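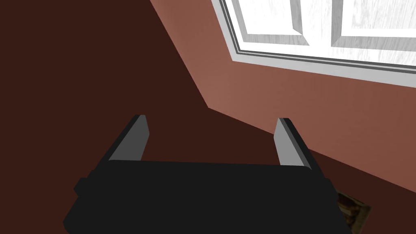
To: plivevon-users
Date: 14 Aug 2019
Subject: Re: wrist views nearly identical, sync check passes anyway

Replying to the message from the Kusano group, quoted in part:

> We render two wrist cameras and one head camera from the
> simulated room and feed all of them to the planner. The sync
> check in Plivevon compares the wrist streams and reports that
> everything is fine, but when we shift one stream by hand it
> still reports that everything is fine. We expected a warning.
> The setting match_window is at the default, 3. Is the check
> doing anything at all when the arms are not moving?

It is doing something, but very little in your case. The check looks for image features in each wrist view and follows them from one render to the next. The gripper body is masked out first, so what remains for it to work with is the background. With a plain dark floor and a smooth wall there is almost nothing to follow. The window frame gives a few edges, and those are long straight lines, which are poor features on their own. When the matcher finds fewer than 19 usable features it skips the comparison, and a skipped comparison is counted as a pass. I think that is a bug and I have a patch for it.
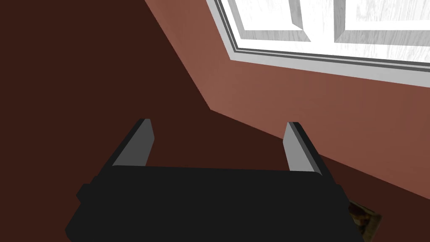

The patch adds a third result, "undecided", next to pass and fail. The planner treats undecided the same way it treats a missing stream: it keeps the last good pose and logs one line. It does not stop the run. If you want it to stop, set undecided_is_error to 1 in the room config.

You also asked whether raising match_window would help. It won't. I tried it on our own room at Beaudoin with values up to 600 and the only change was that startup got slower. The window sets how far back the matcher looks, and if the arms are holding still it sees the same view all the way back.

> Second question. Should we put more texture on the walls, or
> is there a way to use the head view for this?

Use the head view. I would leave the walls alone, or you will end up tuning the room to suit the check.
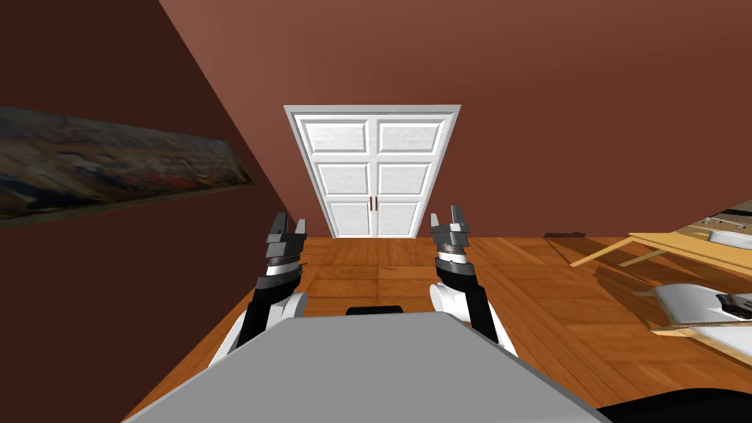 The head camera has the arms in view along with the room, so the check can compare the rendered arm outline against the joint angles at the same time stamp. That works on any background as long as the arms have moved at some point in the run. We have a short warm-up motion that lifts both arms and puts them back — 2000 simulation steps, no contact with anything — and we run it before the task starts. The script is in the tools folder under warmup_pair. It was written for the Mendstead scenes in June, so check the joint limits before you use it on your model.

One thing to watch for. The head view and the wrist views are rendered in separate passes, and if the physics step runs between them the time stamps will agree while the poses don't. Set render_before_step to 1 and that goes away.

> We can send the log if it is useful.

Yes please, with the room config. Leave the images out, the list software strips large attachments.

The patch is on the sync-undecided branch. I'd like to hear from someone with a different room before I merge it.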